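The towel problem

Why the most boring job in the house is still the hardest one to hand over

By Mackenzie Caron

The laundry at Judunville opens at six. By half past, the first cages of clean towels have come out of the dryers and four people are standing at a long bench, folding. They fold in thirds, then in half, then they square the pile with the side of the hand. A good folder gets through a towel in a few seconds and will talk to you while doing it.

Thérèse Zacharias has run the bench for eleven years. On the morning I visited, her team had 2,665 pieces to get through before the vans left, most of them hand towels and cleaning cloths. She had heard that a machine might one day do it. She has been hearing that since she started.

"I'd let it," she said. "My wrists would let it tomorrow. But it has to fold the one at the bottom of the cage as well, the one that's inside out with a sock in it."

Large laundries have had folding machines for years, and they are good at what they do. You feed in a flat sheet, straight, by the corners, and it comes out folded at the other end. The person feeding it is doing the difficult part. What people want for the home, and for smaller shops like this one, is something that takes a heap of mixed cloth and leaves a tidy stack, with no one standing next to it.

Twenty minutes up the road, a small firm called Grutura is trying to build it. There are nine staff, a kettle, and two rooms of benches. The project is called Torres, after the street where the first office was. Tadeo Núñez, who leads it, used to design packaging lines for biscuits.

"A biscuit is the same biscuit every time," he said. "If it isn't, you throw it away. With cloth you can put the same towel down a hundred times and it's a hundred different shapes."

A box has corners in known places. A mug has a handle. A towel that has been dropped has no shape worth speaking of, and it changes again the moment it is touched. Pull at one edge and the far edge moves, or it doesn't. Some of the corners are underneath. A person sorts this out by feel without thinking about it, and much of the work at Grutura goes into replacing that one habit.

Núñez's team has mostly given up on the dramatic part, the shaking out and the holding up by two corners. They work on smaller pieces of the job: picking up a towel that is already folded, moving it without it falling open, turning it over, putting it down square on top of another. It sounds like very little. It took them most of last year.

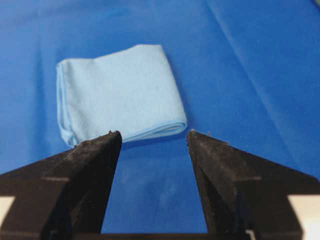
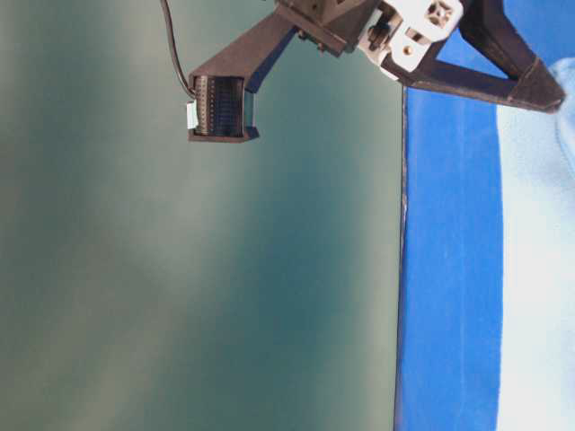

Top, a folded microfibre towel on blue cloth, at the tips of the gripper's fingers. Bottom, the gripper from the side, with the ribbed face of one fingertip in view.

Oriana Escobar does the testing. She sits beside the bench with a tally sheet and a mug of tea, and she resets the cloth after each go. In the last full round before my visit the arm made 343 attempts at lifting a folded towel and setting it down again. It failed on 139 of them.

I asked what counted as a failure. She said anything she would have to put right by hand. Sometimes the fingers close on the top layer only and the bundle opens like a book. Sometimes they take the towel and the cloth under it together. The worst, from her point of view, is when the lift goes well and the towel is put down slightly crooked, and then the next one goes down crooked on top of that, and by the sixth you have something that leans.

"A person would nudge it," she said. "You don't even know you're doing it. You pat it."

Thickness matters as well. A folded towel has a fat side, where the cloth doubles back, and a thin side where the loose edges are. Going in at the fat side is more reliable, so first the machine has to work out which is which. Colour can make that harder. Pale blue on dark blue is fairly kind. A white towel on a white towel is not, and white towels are most of what a hotel owns.

Then there is speed. At its present setting the arm takes around 60 seconds over a single towel, from the first look to the last release. Núñez did not try to dress this up. He pointed out that it doesn't need breaks and could work through the night, and that a household has perhaps a dozen towels to fold in a week. If it takes a quarter of an hour while you're out at the shops, does it matter?

It might not matter, for a household. It matters a great deal on Thérèse Zacharias's bench. At that rate a single arm would need close to two days for one morning's work, and that is before anyone goes back over the ones it got wrong.

Garnet Boychuk has seen a good many of these machines. He spent fourteen years buying equipment for care homes and now advises a group of them, and he keeps a short list of questions for anyone selling a robot. How long does it run before someone has to step in? Who is that someone, and what were they doing before? What happens when it meets a thing it hasn't seen?

"The second question is the one that catches them out," he told me. "If my laundry assistant has to walk over every few minutes, I haven't saved a laundry assistant. I've given her a machine to mind."

He is not against the idea. He rates the floor cleaners his homes bought three years ago, which do long corridors at night and can be left to it. He was less taken with Prorar, a trolley meant to carry linen between floors. It carried the linen perfectly well. It also needed the lift held for it, and within a month the staff had gone back to pushing the old cages.

Floors are the obvious success, and it's worth asking why. A floor stays where it is. If a patch is missed, the machine can go over it again tomorrow and no harm is done. Mowing a lawn is much the same. The jobs that have been slow to follow are the ones done with hands, on things that are soft, slippery, breakable or jumbled: clearing a table, making a bed, emptying a washing machine. Each is really twenty small jobs, and the machine needs to be good at all of them in a row.

Escobar thinks the numbers will come down. The same test in July went a good deal worse, she said, and what changed most between then and now was practice, more towels and more goes at them. Núñez would like to have the arm stacking cloths in a real laundry by the end of next year, starting with one size and one colour. He has asked Zacharias if he can use the end of her bench.

She has said yes, on condition that it goes at the far end, by the door, and that somebody from Grutura comes with it. When I left she was halfway down the third cage. She had found the sock.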